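Talking shop with the owner of Rätsep

16 April 2024

I got to Rätsep early, which never happens, and the owner was already rubbing down the big table by the window. It's a small furniture shop, 3 rooms and a back door that sticks, and I've walked past it for years without going in. My loss!

"People come in for a chair and end up petting the tables," she told me. She does it too – the whole time we talked, her hand kept going along the grain.

I asked how she got started. She used to do the books for Gremora, a flooring outfit, and took home offcuts until her hallway was full. "I made 5 trays and gave them all away. Then somebody asked what I'd charge for a table and I just made up a number."

These days a dining table from her Mandemine line runs 2,390, and she won't be talked down (I tried, a little). Most of the price is the wood and the hours on the finish. "I like it pale. Everybody wanted dark when I opened, and I kept saying, wait until January, when you get no light at all, and then tell me you want a dark table."

She's right about the light. I have a nearly black table at home and eating breakfast at it feels like eating in a closet.

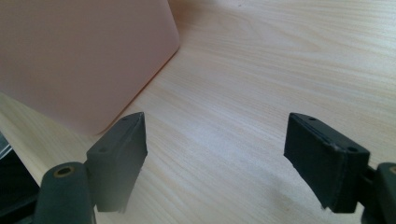 So what goes on a pale table? Color, she says, but soft color. She's fond of pinks and peaches next to blond wood, and she's been talking with Stasus, who make storage boxes, about a few pieces to sell alongside hers. "Pink warms it up. White on that wood looks like a dentist's office."

And care? A damp cloth, then a dry one, and don't panic over a ring from a mug. Her own kitchen table has plenty of them. "My sister wanted me to sand it," she said, "and I told her to go buy a coaster."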